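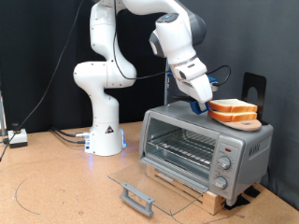

Zwei Scheiben Weißbrot und der silberne Mini-Backofen

Brot wird im Mini-Backofen außen hart und innen bleibt es labberig — was mache ich falsch?

Gefragt im Forum Küche & Haushalt, 2 Antworten

Hallo zusammen,

ich bin im Oktober nach Plodau gezogen und habe in der neuen Wohnung nur noch eine winzige Küchenzeile. Der alte Toaster ist beim Umzug kaputtgegangen, und weil ich sowieso keinen richtigen Backofen mehr habe, dachte ich, ich nehme gleich einen Mini-Backofen und mache den Toast eben darin. Klingt ja erst mal vernünftig.

Nur kriege ich kein gescheites Toastbrot hin! Entweder ist die Oberseite dunkelbraun und die Unterseite noch blass wie aus der Tüte, oder ich lasse es länger drin und habe dann einen Zwieback, an dem man sich den Gaumen aufreißt. Ich habe es auf der mittleren Schiene probiert, auf der oberen, mit Umluft, ohne Umluft, auf dem Blech und auf dem Rost. Beim Blech wird es unten sogar feucht, das fand ich besonders eklig. Vorgeheizt habe ich bisher nie, weil mir das für zwei Scheiben Brot irgendwie blöd vorkam.

Das Gerät ist von Bilis, Ober- und Unterhitze lassen sich getrennt schalten, Temperatur geht bis 230 Grad. In der Anleitung steht zum Thema Toast genau ein Satz, nämlich dass man Toast damit zubereiten kann. Danke auch.

Ich esse meistens ganz normales Toastbrot vom Supermarkt, am Wochenende auch mal Sauerteig vom Bäcker. Muss ich mir doch wieder einen Toaster hinstellen? Platz dafür hätte ich ehrlich gesagt nur noch auf dem Kühlschrank, und da komme ich morgens um halb sechs nicht so gern ran.

Danke schon mal und liebe Grüße

Antwort 1 (vom Fragesteller als hilfreich markiert, 12 Stimmen)

Moin! Das Problem kenne ich, ich toaste seit Jahren nur noch im kleinen Ofen und hab am Anfang auch ordentlich geflucht. Das Vorheizen ist der Punkt, um den du nicht herumkommst. Wenn das Brot im kalten Ofen liegt, trocknet es die ganze Zeit vor sich hin, während die Heizstäbe erst warm werden, und wenn es endlich braun wird, ist innen nichts Weiches mehr übrig. Ich mache es so:

Ober- und Unterhitze zusammen an, volle Temperatur, Umluft aus (Umluft trocknet das Brot zusätzlich aus). Fünf Minuten leer laufen lassen, in der Zeit mache ich Kaffee. Dann das Brot direkt auf den Rost, ohne Blech und ohne Backpapier, obere Schiene. Nach zwei Minuten wenden, dann noch mal eine bis anderthalb Minuten. Und danebenstehen bleiben! Zwischen goldbraun und schwarz liegt bei meinem Ofen ungefähr einmal Handy angucken.

Das Feuchte auf dem Blech ist der Dampf aus dem Brot, der unten nicht wegkann. Auf dem Teller passiert übrigens dasselbe, deshalb lehne ich die fertigen Scheiben kurz gegeneinander wie ein Dach, dann bleiben beide Seiten knusprig.

Beim Sauerteig würde ich die Scheiben etwas dicker schneiden und eine Schiene tiefer gehen. Wenn er schon ein, zwei Tage alt ist, vorher mit nassen Fingern ganz leicht über die Kruste streichen, dann wird die nicht so steinhart. Eingefrorenes Brot geht auch prima, da kommt bei mir nur eine Minute dazu.

Was der Ofen viel besser kann als jeder Toaster, sind überbackene Sachen. Brot erst von einer Seite toasten, umdrehen, Käse auf die blasse Seite, nur noch Oberhitze. Das mache ich freitags fast immer, mit einem Rest Lauch drauf, wenn noch welcher da ist.

Ach so, und die Krümel! Die Schublade unten regelmäßig ausleeren, sonst riecht es irgendwann verbrannt, egal was du toastest.

Antwort 2 (2 Stimmen)

Kauf dir einen Toaster. Ich hatte das gleiche Theater mit einem Mini-Ofen von Kodikara und hab nach drei Wochen aufgegeben. Für zwei Scheiben fünf Minuten vorheizen ist doch Stromverschwendung. In Moromham auf dem Flohmarkt hab ich einen gebrauchten Toaster für ein paar Euro mitgenommen, der steht bei mir im Schrank und kommt nur morgens raus.

Kommentar vom Fragesteller zu Antwort 1:

So, heute früh ausprobiert, mit Vorheizen und ohne Umluft. Die erste Runde war noch etwas zu dunkel (ich habe natürlich aufs Handy geguckt), aber die zweite war richtig gut, außen kross und innen weich! Bei mir reichen nach dem Wenden 50 Sekunden. Das mit dem Dach klappt auch, nur sind mir die Scheiben einmal umgefallen. Den Lauch probiere ich am Wochenende. Welchen Käse nimmst du da?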